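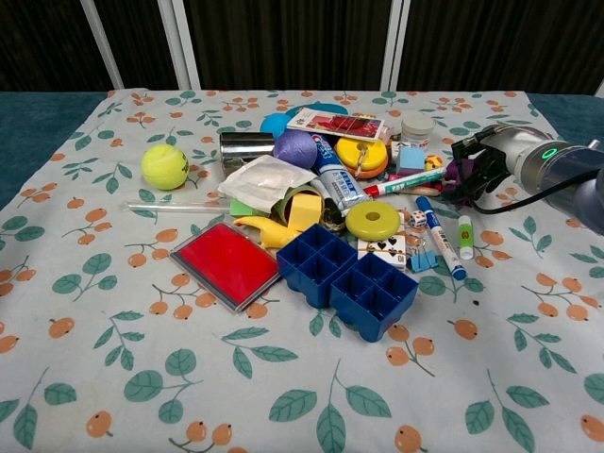 Why does a fishing float stand up?
A float is a small light thing on your fishing line. One end is heavier than the other, so in the water the heavy end goes down and the thin tip points to the sky. When a fish pulls the bait, the tip goes under. Then you know it is time to lift the rod!
On Lake Rakden the children use floats of 4 grams. If the wind is strong, they take a bigger one, because small floats are pushed away by the waves. You must also put little weights on the line, until only the tip can be seen.
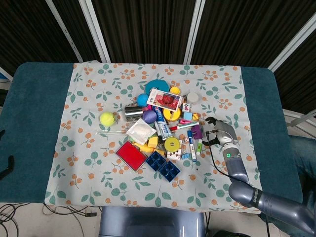 A reader from Wurnent asks if a float can be too big. Yes, it can. A small fish is not strong enough to pull it down, and you will not notice the bite.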